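We are looking for residents to take part in the Liltow neighborhood planning panel. The town has been asked to find space for 915 new homes, and the draft plan now names three areas: Gouveia Fields, the old Doltex factory and the land behind Ronovley Road. Before the draft goes to the council, we want to hear from people who live, rent or work in Liltow.

**What you will do**

- Attend four evening meetings in June, each of two hours
- Read short papers before each meeting (we send them by mail or e-mail, as you prefer)
- Join one walk through the Doltex site
- Help to write the comments of the panel on building height, parking, green space and rents

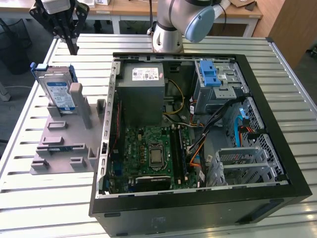 Philomena Ó Riain wrote to us after the last call that she almost did not apply, as she rents a room and thought such panels were only for owners. She would like us to say more clearly that tenants are welcome, and also to explain who decides in the end.

She is right on both points. Tenants are very welcome. The panel gives advice, the council votes, and the council must answer each comment in writing.

**Who can apply**

You must be 16 or older and have your home or your job in Liltow. No knowledge of planning is needed. There are 60 places. If we receive more applications, we will draw names so that every part of the town is present.
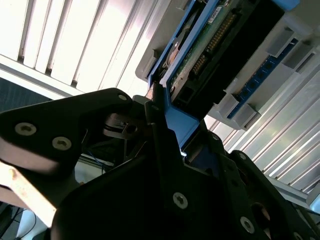

The Doltex site is the most difficult of the three. It could take 78 homes, but the draft also keeps the ground floor for small firms, and the panel must say if this mix is good. Some work is noisy and some is much quieter, like fitting a blue drive carrier into a server chassis, and we would like your opinion on which kinds can be placed under bedrooms.

**Payment and help**

Each member receives $600 for the full program, paid after the last meeting. We can also pay for child care and bus tickets – please tell us in your application.

**How to apply**

Send us a few lines about yourself, with your street and your phone number, or leave them at the desk in the Liltow library. Applications close on 5/14/22.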